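Subject: Re: [makori] Finger pads and soft packets, round two

On Tuesday Hazel Schumacher wrote:

> Has anyone got their home-built fingers to cope with crisp bags and the like? Mine are fine on blocks and tins but anything foil just slides about, or folds up in the middle and drops out. I've tried rubber bands, bathroom sealant and a cut-up mouse mat. The mouse mat was best, but it peels. I'm also not sure whether to fix the linkage first, as there's a lot of wobble at the pivots.
>
> Also, is anyone else on the Nakdale board seeing the position reading wander when the fingers are nearly shut?
>
> Hazel

Hello Hazel, hello all,

Yes! I've been at exactly this for most of July and I'm so pleased somebody else is too. Snack packets are a brilliant thing to practise on. They're light, they crackle, they never sit the same way twice, and they cost next to nothing.

Do the pivots first. I know it's the dull answer, but I spent two weekends swapping pads and blaming the rubber when the real trouble was slop in the hinges. With the fingers shut I could rock one tip sideways far enough to see daylight. I drilled mine out, put proper bushes in and added a thin washer on each side, and the difference was lovely. If you're printing the fingers, print the hinge end solid. I had one go at 190 cycles with a nice clean crack straight through the bore, and the solid replacement has now done 595 and feels the same as it did when I fitted it. I'll stop at 600 and have a proper look at it with a magnifier.

Then the pads. What works for me:

- Soft beats grippy. A pad that gives a bit wraps round the crimped edge of a packet, and that edge is much the best place to take hold.
- Glue the pad along the back and let the tip overhang very slightly. Mine peeled from the tip every time until I did this.
- Wipe them down between sessions. Crisp grease is astonishing stuff.

The mouse mat idea is a good one, by the way. I'd try it again with contact adhesive on both faces, left until it's touch dry before you press them together.

On approach angle: coming straight down on a flat packet is hopeless with my linkage, as the tips close in an arc and push the thing away from you. Come in at a slant, get one finger under the crimp and let the other one do the moving. Getting a bag out of a box is harder again, and I've found it easier to pinch a corner and drag it up the side wall than to go for the middle. Practise by hand before you let a motor anywhere near it! You learn an awful lot from feeling the packet start to slip.

Nakdale board: yes, mine wanders too. I moved the sensor cable away from the motor leads and twisted the pair, and it's far calmer now. I still take 100 readings with the fingers resting shut and average them for the zero point. It takes a moment at start-up and I haven't had to touch the offset since.

I've been working on the sitting-room table, which is the only one big enough, with a box and a heap of packets to pick from.
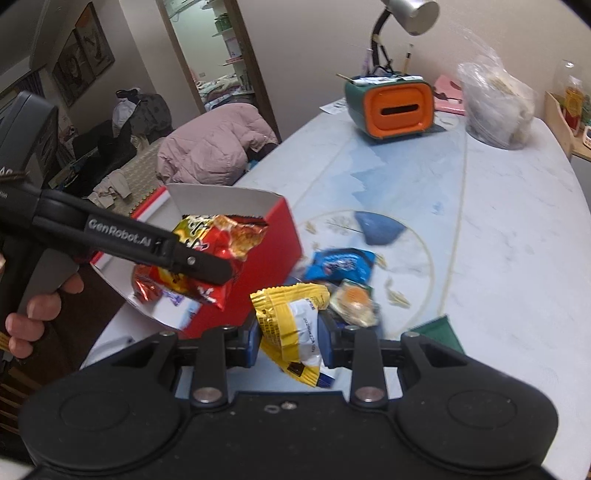
Gruson reckons the crimp trick only holds for small packets, and that with a big sharing bag you want wider pads and a much slower close, or the air inside pushes the fingers apart before they've got any grip. I haven't tried anything that size yet, but it sounds right, and I've got a pair of wider pads half drawn already.

Two things I'd love help with. Has anybody found a spring for the return side that doesn't go tired? And does the Billness motor plate fit the older bracket without filing? The holes look close on the drawing — close enough that I'm tempted to order one and find out.

Hazel, if you want my finger files just shout and I'll post them to the list. They're set up for the bushes I had in the drawer, so check the bore against yours before you print a full set.

Happy pinching,
R.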